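Packing table: small goods, reused boxes
Pallstead Gallery / Packing / Set 2

This set covers the packing of mixed small goods into reused cardboard at the Pallstead site. Work is done at a light-colored table. The goods are soft packages, packets and folded textiles, none of them fragile. Cartons come from incoming deliveries and are opened at the top only, so the side walls keep their strength. Old labels stay on until the box is full.

The full Pallstead gallery holds 146 pictures, sorted by table and then by type of goods. Captions are kept to a line or two. Box codes refer to the Zomell size list, and the list is posted at the end of the table row.
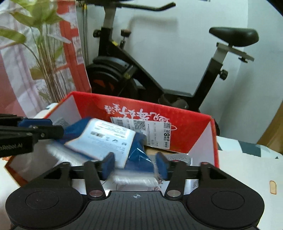

Open red box with a blue packet and a gray textured item. White shipping label on the wall. 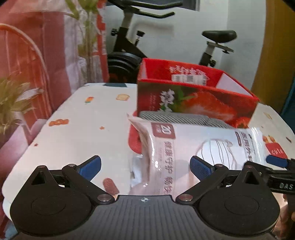 Pink and white package, folded gray striped cloth and the red box, lined up on the table.

Packing order depends on how much each item gives under light pressure. Stiff items go in first, against the walls, and soft ones fill the middle. Textiles are used as the top layer and take the place of paper fill wherever the order includes one. A folded cloth such as the gray striped one should match the inside length of the box, with the fold facing the wall. If it is too long, refold it once. Do not roll it, as a roll leaves gaps at both ends. Sealed packages are laid flat and should not be folded over to save space.

Box used for this type of order: Zomell 338, single wall. Maximum packed weight is 50 ounces. Heavier orders go to the double wall size and are shown in Set 4.

Before closing, old barcodes and QR codes are covered with blank stickers. A code left showing can be read by the sorting line and send the box back to its first address. Tape runs along the center seam and 2 inches down each end.

Layout and captions: Dambrauskienė. Earlier sets from the Dikanine site are listed under Archive.

Next set: flat envelopes and padded mailers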